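Jul 1, 2023

League night at Sutcliffe Lanes, lane pair 9 and 10. House shot, freshly oiled at 5:30. Final series 245, 201, 188. The first game is my high for the summer session. The other two are more typical and need the notes.

Game one. Used the Grutismont with the surface left as it came back from the pro shop in April. Stood left toe on 22, aimed at the second arrow, ball speed steady. Strikes in frames one through six, then a single-pin spare in the seventh (10 pin, plastic ball, cross lane). The ninth was the only poor release of the game and it carried anyway.

Game two. The fronts started to burn on lane 9 before lane 10. I moved two boards left with the feet and kept the same target, and that was one frame late. Left the 3-10 once and the 4-pin twice. Opened in the fifth, a chopped 6-10 that I should convert nearly every time.
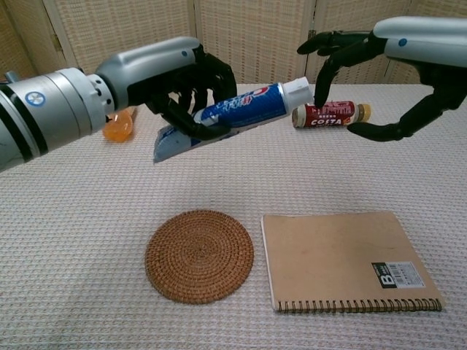

Filed under: Practice log, Equipment

Game three. Changed to the Jiso, which is pin down and smoother off the spot. It read too late on lane 10 and hit flat: three 10 pins in a row. Went back to the Grutismont in the sixth with a five-board move left and finished clean. The lesson is to make the larger move with the first ball before reaching for another one.

Thumb hole felt tight from the fourth frame of game two onward. Took out one piece of tape and it was loose by game three. Will try the thinner white tape next time and write down the number of pieces at the start.

Team result: lost the first game by 14 pins, took the next two and the total. We stay second. Retville is next, on their lanes, which are wood and hook more in the middle.

To do before then: 14 spare shots at the 10 pin, same at the 7. Clean both balls. Order tape. Check the left shoe heel, it is sticking at the line.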